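Subject: Re: [tradelholm-users] 6.2 update and the vanishing voicemail
From: Candela Cantero
To: tradelholm-users list

Hi all,

Sorry for the slow answer, I was in Arnholm for most of the week and reading the list on a phone that kept logging me out (which is sort of the topic, I guess!).

Mohsin Mohmand wrote:
> I put the new update on two handsets last night. Both of them came
> back up fine, but the voicemail tab is gone and the call log only
> goes back 9 days. Before the update it went back months.
> Is this a setting I missed or did it eat my history?
> Also the download stopped at 288 MB twice before it went through.

Mohsin, you didn't miss a setting. I see the same thing on mine, and so do three people in our office. The good news is that the history isn't gone. If you open the backup tool on a computer and look at the log file, all the old calls are still in there, mine has entries going back to April. The phone app just doesn't show them anymore. Why somebody picked 9 days as a cutoff I couldn't tell you.

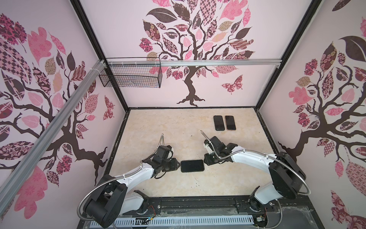 Back wall and sides, pink tree wallpaper

The voicemail tab is a different story. It got moved into the overflow menu, under "Services", and it only shows up there once the phone has talked to the carrier at least one time after the update. So if you updated on wifi with no SIM in, you won't see it at all. Put the SIM in, wait a few minutes, restart, and look again. Worked for me on the second restart, not the first — don't ask me what the first one was for.

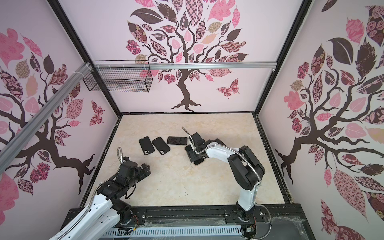 WHAT I WOULD DO BEFORE UPDATING

Run the backup from the computer, not from the phone. The one on the phone skips the call log if it's over a certain size, and it doesn't warn you.

Write down your speed dial numbers. I know, I know, but mine came back in a different order and I called my dentist at 6 in the morning.

If the download stops partway, leave it alone for a bit. It does pick up where it left off, only the progress bar starts over from zero and makes you think it didn't. I canceled mine twice before I figured that out, so I pulled down the whole file three times over hotel wifi. Fun evening!

And turn off the automatic ringtone sync. It's on by default now, and it put 152 ringtones on a phone that used to have two. You can only delete them one at a time. I gave up somewhere in the marimbas.
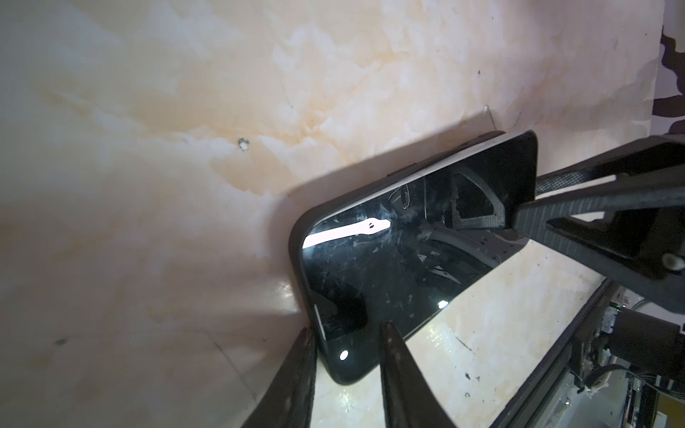

TODUMVILLE, April

I'm pasting in the bit from the local user group notes too, for those who don't get them. The group tried the update on the older handsets and found that the battery reading jumps after the first full charge, then settles down. They also say the fix for the call log is promised for the next small release, but there's no date on it. Casimiro Urquijo has the full notes and will send them to anyone who writes to him off list. Please don't reply to everybody asking for them, we had around thirty of those last time and my inbox still hasn't forgiven me.

One thing the notes leave out is how to go back to the old version. You can, but only if you made the backup first, and the alarm settings don't survive it. Set a second alarm on something else that night.
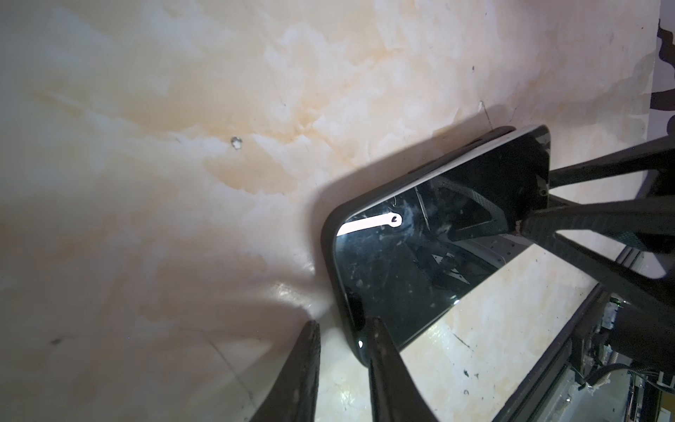 Tuulikki Pesonen adds that going back also resets the keyboard language, and that the phone then refuses the old PIN until you switch the keyboard to the one you had when you set it. She got locked out for an hour over a single accented letter in her passcode. So if you use anything fancier than digits, change it to plain numbers before you start.

If anybody has the update running with two SIMs, please write in and say which one the voicemail tab listens to. I've only got the one.

Candela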